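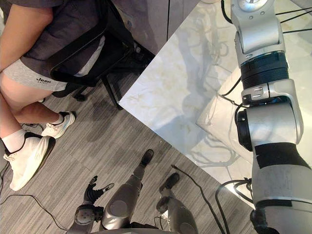 April, morning. Bench notebook, furniture side.

Finally wrote up the marble-patterned top. It has been in the room long enough for people to put coffee on it without asking, so I suppose it's ours. Notes before I forget which complaint belonged to which surface.

**Table.** White with the marble pattern. Very smart, shows everything. Pencil wipes off with a damp cloth, whiteboard marker needs the Lirnby spray and some patience. A white eraser put down on it at 9:15 was found at 11:40 by elbow. Small light parts go on the dark mat from now on. I wrote this on a sticky note and stuck it on the table, where the white sticky note is also hard to see.

Height is 745 mm to the top face, measured at two corners. Good for typing, a bit low for soldering if you're tall, and the armrests on the black office chair are the usual negotiation. They're looped, they don't adjust, and they decide how close you get to the work. With the seat up for soldering they meet the edge of the top before your stomach does. With the seat down you slide in nicely and then can't see into anything deeper than a mug.

Tried the Vurkus stool for comparison. No arms, gets right up to the edge, unbearable after 30 minutes. Went back to the chair.

**Chair.** Casters on carpet tile: fine across the room, stubborn for the last few inches. The tiles are laid with the grain turned from one square to the next, and I'd swear the chair rolls better with the grain than across it. Pushed it 20 times each way over lunch and could feel no difference at all. Theory withdrawn. Pulled a respectable wad of thread out of one caster, so that may have been the theory.

**Cable.** The thin black one on the floor. It loops. It's always going to loop. I taped it down last month and the tape let go of the carpet and kept hold of the cable, so we had a cable with a tail. Options:

- Simard floor cover, low profile, 40 mm wide. Ugly, would work.
- Run it along the wall side. Needs a longer cable, and I've looked in the drawer.
- Keep stepping on it.

Currently on option three. Going for the floor cover when the next order goes in. Until then, feet and casters both stay off it, please, and yes I know whose handwriting this is.

**Cabinet side.** Don't park the chair back against the gray panel. It doesn't scratch (checked), but the knock carries next door and they knock back.

**Still to do**

- second dark mat, the big size from Biver
- felt dots for under the heavy vise
- clean the other casters, same wad suspected
- find the eraser again

Afternoon, later: eraser was on the mat. System works.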